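Notas para la charla: El cuchillo que no pesaba en las estadísticas
Ghazal Hassanpour, Clullonix
Encuentro de usuarios de Godard, julio de 2020

Arranque (sin diapositiva, saludar primero)

Hola a todos, gracias por quedaros a la última de la tarde, que ya sé que hay café fuera. Soy Ghazal, trabajo en Clullonix con brazos manipuladores, casi siempre en simulación, y vengo a contaros un fallo nuestro. Un fallo bastante tonto, además, de los que se explican en dos frases y cuestan semanas. Preguntad cuando queráis, no hace falta esperar al final.

(Preguntar quién usa Godard a diario. Si levantan la mano muchos, saltarme el párrafo siguiente.)

Para los que no lo conozcáis: Godard es el simulador donde montamos las cocinas. Encimera, brazo, pinza de dos dedos y un montón de trastos colocados al azar. Riedl es la capa que va por encima y decide si un episodio ha salido bien y si ha sido seguro. Esas son dos notas distintas, y quedaos con eso, que luego vuelve.

La tarea

Coger un cuchillo de la encimera, levantarlo, llevarlo al otro extremo y dejarlo tumbado. Nada de cortar. Parece poca cosa, pero un cuchillo tumbado es un objeto muy antipático: es fino, la pinza tiene que bajar casi hasta tocar el mármol y cualquier error de altura se convierte en un golpe contra la encimera. Con una taza te puedes equivocar bastante y no pasa nada. Aquí no.

En marzo teníamos que entregarle a Nodby, nuestro cliente, una política entrenada para esto, con su informe de seguridad. Nodby la iba a probar en un brazo de verdad, en su laboratorio, con gente al lado. Lanzamos 500 episodios de evaluación, cada uno con los objetos barajados. Riedl nos devolvió cero incidentes de seguridad. Cero. Y a mí me pareció estupendo, qué queréis que os diga. Hasta mandé un correo con signos de exclamación.

(Pausa. Aquí se suelen reír.)

Cómo nos dimos cuenta

Pues mirando vídeos. Estaba buscando un clip bonito para el informe y en el tercero que abrí el cuchillo entraba en la encimera. Literalmente: la punta desaparecía dentro del mármol, hacía medio recorrido por dentro y volvía a salir tan tranquila. Lo puse a cámara lenta, llamé a los compañeros, vinieron todos a mi mesa y nos quedamos un rato callados.

Abrí otro, bien. Otro, bien. Otro, la hoja atravesaba una olla.

Lo primero que pensamos fue en el paso de integración. Lo teníamos en 5 milisegundos, que para objetos finos es mucho, y todos hemos visto cosas delgadas colarse a través de otras por culpa de eso. Lo bajamos, repetimos y la hoja seguía entrando igual. Perdimos varios días por ese camino. Si os pasa algo parecido, probadlo, claro, pero poneos un límite de tiempo.

La causa

(Despacio, es lo importante.)

El modelo del cuchillo tenía dos piezas, mango y hoja. El mango llevaba geometría visual y geometría de colisión. La hoja llevaba solo la visual. Se veía perfecta, con su brillo y todo, y para la física no existía. Alguien del equipo (vale, fui yo) había desactivado la colisión de la hoja meses antes, en una rama de pruebas. Los contactos de una pieza tan fina hacían temblar la pinza y quería depurar el agarre sin ese ruido. El archivo se fusionó tal cual. Los tests comprobaban que el cuchillo se cargaba, que tenía masa y que se podía agarrar por el mango. Las tres cosas eran verdad.

Y Riedl, por su lado, calculaba la seguridad con las fuerzas de contacto. Si algún contacto pasaba de 200 newtons, incidente. Pero una hoja sin colisión no genera contactos, así que el máximo salía bajísimo. El sistema no distinguía entre «no ha habido golpe» y «no hay nada con lo que medir el golpe». Los dos casos daban un número pequeño y una casilla verde.

Lo peor es que la política había aprendido con ese mismo modelo. Se había acostumbrado a bajar de más, total, la encimera no le devolvía nada por el lado de la hoja. Habíamos entrenado un brazo a clavar cuchillos en el mármol y le habíamos puesto buena nota.

Repetición con la hoja corregida

Misma política, mismas semillas, hoja con colisión. De los 500 episodios, 124 superaron el umbral de fuerza. Enseñar solo el número y esperar un poco.

Llamé a Nodby esa misma mañana. Todavía no habían cargado nada en el brazo real, menos mal, porque iban con retraso en el montaje de la jaula. No fue mérito nuestro y prefiero decirlo así. Se portaron muy bien, por cierto, y la llamada duró menos de lo que yo temía.

Qué cambiamos

Primero, Riedl ya no acepta un objeto con piezas visibles sin colisión. Se niega a arrancar. Si de verdad quieres una pieza fantasma tienes que declararla en la configuración, con un comentario, y sale en la primera página del informe en letra grande. A la gente le molesta un poco y me parece bien.

Segundo: una prueba de caída para cada objeto nuevo. Lo soltamos sobre la encimera en varias orientaciones y miramos si alguna parte acaba por debajo de la superficie. Tarda segundos. Con el cuchillo habría saltado a la primera, de punta.

Tercero, la seguridad ya no depende solo de fuerzas. Medimos también penetración entre mallas visuales, que es lenta y fea de calcular, y la hacemos solo en una muestra de episodios. Si las dos medidas no cuadran, alguien lo mira.

Y luego lo de los vídeos, que no es ningún sistema, es costumbre: antes de firmar un informe vemos unos cuantos al azar, sentados juntos, con la pantalla grande. Nos los repartimos y es aburridísimo. Yo llevo galletas.

(Si voy mal de tiempo, cortar lo que sigue.)

Me preguntan mucho si reentrenamos desde cero. Sí. Intentamos afinar la política vieja y seguía con la manía de bajar demasiado, sobre todo con el cuchillo tumbado cerca de otros objetos. Desde cero fue más rápido que discutirlo.

Pendiente: los cables y los paños. Con los objetos blandos no tenemos una prueba equivalente que me convenza y si alguien de la sala tiene una, por favor, que me busque en el café. Lo digo en serio, invito yo.

Última diapositiva, dejarla puesta durante las preguntas. Mi correo está en el programa. 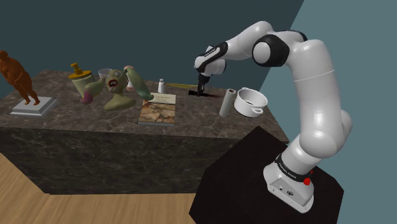 La tarea en simulación: la pinza con el cuchillo, casi plano sobre la encimera.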